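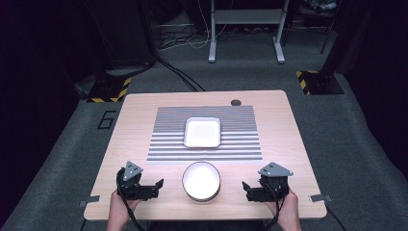
Nadon Table Set: square tray, round bowl and striped mat
By Ninutley

Home > Table > Serving > Nadon

The Nadon set is made for small tables. Many of our customers live in one or two rooms and eat at the same table where they work, so we wanted a set that can be put out quickly and also put away quickly. It has one square tray, one round bowl and one mat with stripes. You can buy the set together or each piece alone.

The square tray

The tray is white and shallow, and the rims are raised a little all the way around. The corners are rounded, like on our other Nadon pieces. It is good for bread, cut fruit, dumplings, small cakes, or for keys and letters if you prefer to have it near the door. We do not recommend it for soup or for food with much sauce, please use the bowl for this.

The tray can be stacked. If you buy more than one, please put a thin cloth between them when you store them for a long time.

The round bowl

The bowl is white, with a thin gray line at the rim. The inside is glossy and cleans easily with warm water and a soft sponge. Most people use it for rice, noodles, oatmeal or salad for one person. Kamol Tanasarn, who draws all our table pieces, made the opening wide on purpose. He says that a narrow bowl makes the spoon knock on the side, and he does not like this sound in the morning.

The first bowls we sold had no gray rim. In August we changed it after many customers asked for something that goes better with the mat. If you have an old bowl and want to add to it, write to us, we still keep a small number of the plain ones.

The striped mat

The mat is a rectangle with narrow stripes in gray and white. The stripes are printed close together, and for this reason small stains are not seen so much between two cleanings. Put it with the stripes going from left to right and the table looks wider. The tray can stay on the mat during the whole meal and the bowl can stand in front of it, close to the person who eats.

Clean the mat with a damp cloth. Do not put it in the washing machine and do not iron it. If the corners come up after transport, leave the mat flat under some books for one night.

Which table is it for?

The set goes well on light wood. We show it on the Wada table, which has a light wooden top with rounded corners and a round cable opening near the back edge, so you can bring a lamp cable through when you are not eating. The Wada is sold separately. Please measure your own table before you order the mat, especially if the table has a raised edge.

What is in the box

1 square tray, white
1 round bowl, white with gray rim
1 mat, gray and white stripes
1 care card

Prices

Full set: 33.00
Set for three persons (3 trays, 3 bowls, 3 mats): 89.00
Full set together with Wada table: 111.00
Single pieces: please see the list on the order page.

Delivery

Orders are packed in our storeroom in Cudcombe and leave within 5 working days. The tray and the bowl are each wrapped in paper and the mat is rolled around them. Please do not cut the parcel deep with a knife, you may cut the mat. The Wada table comes in a different parcel and can arrive on another day.

If a piece is broken when it arrives, send us a photo of the piece and of the parcel. Lorcan Dolan answers all messages about delivery, and he will send a new piece. You do not need to send back the broken one.

Returns

You can return the set in 33 days if it was not used. The mat must be rolled, not folded. A folded mat keeps the line and we are not able to sell it again.

Questions from customers

Can the bowl go in the microwave?
Yes, for heating food. Take the bowl out with a cloth, the rim becomes hot.

Can I put a hot pot on the mat?
No. The mat is for plates, trays and bowls. For a hot pot please use a wooden board.

Do you have the mat in other colors?
At this moment only gray and white. A blue one is being tested.

Is there a bigger tray?
Not in the Nadon line.

Page updated February 9, 2020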